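March, quarter past one in the morning

Woke up at some point convinced I had left the success threshold at the wrong value, got out of bed to check, and found it was fine. So now I am up. The cat is delighted. I am eating cereal out of a measuring cup and may as well write down where things stand.

The pen run finished before dinner. 398 episodes in the simulator, same policy, same weights, nothing changed between them but the layout of the table and where the camera sits. The policy succeeded a lot more than I deserved when the camera stayed close to its training position. Then I let the camera tilt and the whole thing went downhill with real enthusiasm. By the steepest tilt it was closing the fingers on air with total confidence, lifting the air, carrying the air to the bowl, and letting it go. I watched nine of these in a row. The motion was lovely. If there were a benchmark for relocating air we would be state of the art.

Tuấn says this is a result. Tuấn says everything is a result. He once described a power outage as an ablation. But he has a point this time, and it annoys me, as I had spent the afternoon drafting a paragraph about how robust we are. The paragraph is now in a file called old.txt with its many friends.

What he wants is for me to split the failures by type and stop reporting one fat average. I started on it after dinner. Misses go in one pile, bad grasps in another, and a third pile is for episodes where the arm reaches for something else on the table. I had expected that third pile to be tiny. It isn't tiny. Something about the books draws it in. My theory is that a long straight edge at a slant looks a good deal like a pen if you are a neural network and nobody has raised you properly. Tuấn's theory is that my theory needs a control. So tomorrow: same seeds, same cameras, books removed, and we see if the pile shrinks.

The other thing I did was go through the renders by eye, which I keep telling the students to do and then don't do myself. Two hours of it. I now know that table better than my own kitchen. I have opinions about the door. I spent several minutes on the sofa, wondering who it was for.

I saved one from the tilted set for the group meeting slides, with the gripper down near the pen. I like it for the talk because you look at it and think, well, how hard can it be, and then I get to put up the bar chart.

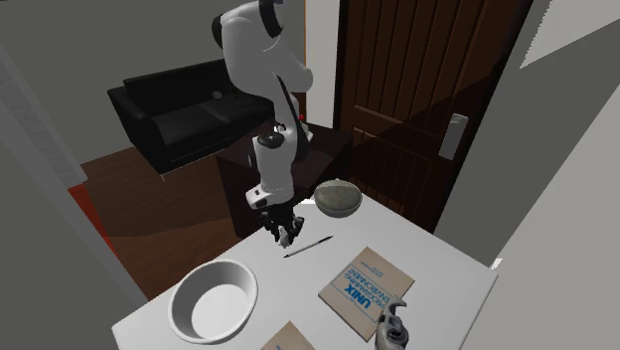

Tilted camera, pen task. Books still in.

Kernighan and Pike would be ashamed of my evaluation script, by the way. It is one file. It has eight flags and two of them cancel each other out. I found this at ten at night, having used both.

On the Gramberg side there is no news. They were going to send us their logs from the real arm so we could see if the simulated failures line up with anything that happens to actual hardware. I wrote again, politely. I got back a message that someone was looking into it, and I have sent that message to people myself, so I know what it means. Without those logs the most we can say is that a fake camera confuses a fake arm over a fake pen, and I would like to say slightly more than that before the deadline. Tuấn thinks we could get a small set on the Lidik arm downstairs if the Jara people ever finish with it. They booked it through the end of the month. They booked it through the end of last month too.

Things for the morning, if there is a morning in which I am functional:

Rerun without books. Don't touch anything else. I mean it.
Fix the flags.
Ask Tuấn how he wants to score the ones where it grabs the pen, drops it, and grabs it again. I have been calling those a success. He will want a fourth pile.
Rewrite the robustness paragraph with the word "robust" taken out.
Milk.

The threshold really was fine. I checked it a second time while writing this. The cat has gone back to bed in my spot and I'm going to have to negotiate.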